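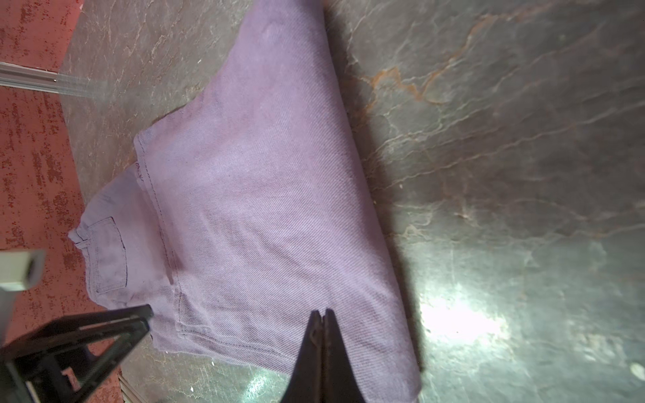 Closet clear-out, the gallery

Purple jeans up top, folded and ready on the marble-look table. Lavender really, a bit faded, dark stitching on the back pocket. Love that stitching. Twill is still nice and visible.

Quick intro, no time! Ji-hoon Yook here. Moving to the Akande building in February, new closet is tiny, so 19 pieces have to go. Putting them up as I get them folded. First come first served, pickup only, evenings after 7 is best.

How I fold denim
In half, back pockets out, legs up in thirds. Takes two minutes. Ironing never, sorry.

Sizes
Ask me, I'll measure. Labels are all over the place and the Bedavness ones run small, go up one.

Prices
Jeans 10 each. Two pairs of Dralura cords, same. Sweaters free if you take jeans with them. The long Dirumier coat is NOT for sale, stop asking lol.

Still to come
Shirts, the striped ones mostly. Belts. A bag of scarfs my aunt sent, never worn. Adding those tonight if I find the hangers.

Holds
One night only, then it goes to the next person. Message me with the color and I'll put your name on a sticky note.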